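Print this page
E-mail this page

FOR IMMEDIATE RELEASE
5 Jul 2025

Skumley Opens Carton Return Service to Small Businesses in Etlow

ETLOW – Skumley, the packaging reuse company, today opened its carton return service to shops, offices and small online sellers throughout the Etlow area. Businesses may now hand over used cardboard shipping boxes for inspection and resale, in place of sending them directly to the baler.

The service had until now been limited to 45 business customers taking part in a trial with Kendedora, the Etlow delivery cooperative. During the trial, more than 3000 boxes were collected, checked and sold back into use within the cooperative's own delivery area. Boxes that did not pass inspection were sent to paper recycling.

Under the expanded service, Kendedora drivers will pick up boxes on their regular delivery routes. Businesses are asked to empty each box, remove all packing material and leave the cardboard dry and tied in bundles. Labels and tape may be left in place. Boxes that have held food, oil or cleaning products cannot be accepted.

At the Skumley sorting room, boxes are placed on worktables and examined for crushed corners, weak seams and torn flaps. Old shipping labels and barcodes are an important part of this step. A box that goes out again with a readable code from an earlier trip may be sent to the wrong place, and all such codes are therefore covered or removed before resale. Light surface damage, such as a strip of paper lifted along a seam, does not by itself rule a box out. Deep tears and soft or stained board do.

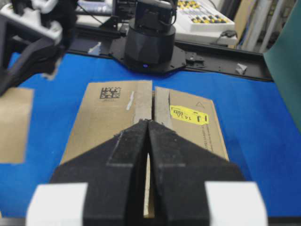 A used carton on a blue work surface, with a yellow label marked "14" and earlier barcodes on its flaps.

Boxes that pass inspection are grouped by size and strength, bundled and stored flat. They are offered for sale through the Skumley counter in Etlow and through Thepsuriya, the company's online ordering system for packaging supplies. Thepsuriya customers can reserve bundles ahead of time and choose between pickup and delivery. Reused boxes are sold in six sizes, and each bundle is marked with the grade given at inspection.

The sorting room has been enlarged by 1275 square feet to prepare for the added volume. The new space holds further worktables, storage racks for flattened boxes and a separate area for cardboard awaiting recycling. Public access to the sorting room is not provided. The sales counter, at the front of the same building, will keep its present hours.

There is no charge for pickup where a business already receives deliveries from Kendedora. Other businesses may bring bundles to the loading door during counter hours. Households may also use the loading door, although the company asks that they bring no more than 6 bundles at a time during July, while the new space is being brought into full use.

Businesses wishing to register for pickup should complete the form available at the sales counter or through their Thepsuriya account. Registration requires a business name, a pickup address and an estimate of the number of boxes set aside each week. Skumley will confirm the first pickup date in writing.

About Skumley
Skumley collects, inspects and resells used shipping boxes and other paper-based packaging. The company is based in Etlow and serves retail, office and mail-order customers.

Media inquiries may be directed to the Skumley press office at the Etlow sales counter.

Print this page
E-mail this page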